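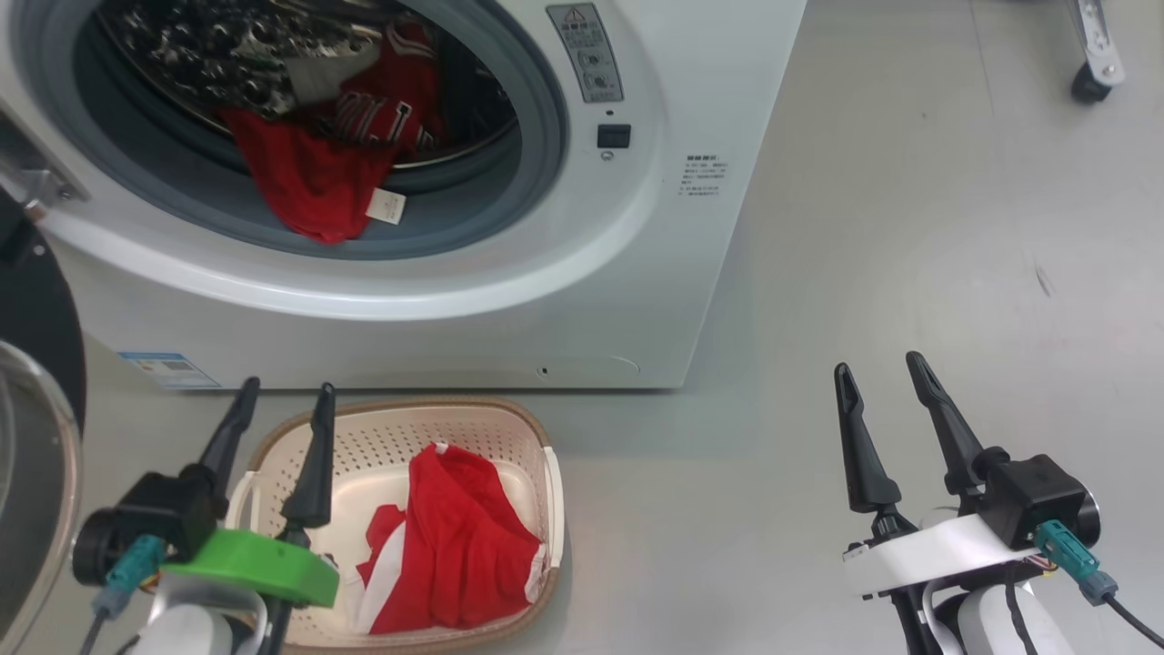 Red wash day again. I put it off as long as I can, which in this house means until the only clean top left is the one from the Varkberg fun run, two sizes too big and the colour of weak custard.

I have a system for the red things. They go in together, on cool, and nothing I care about goes in with them. It's a good system and I've broken it on most of the occasions I've used it. My pillowcases are pink. They were sold to me as "chalk".

The red and white stripes are the real trouble, being both the culprit and the victim. The care label says to wash with similar colours. Similar to which half? I stood in the kitchen on one leg reading it and came away no wiser, so it went in with the reds and will have to take its chances.

A friend swears by those sheets that are meant to catch the dye. I bought a box from Flundora, 5 sheets for more than I'd pay for lunch, and they came out a lovely even rose. So did a vest.

Then there's the drying. The airer takes one load if you're strict about socks, and by July I'll be able to use the line, assuming next door's pigeons have moved on. Until then it's the back of the chairs and the banister, and anyone coming round can sit on the stairs.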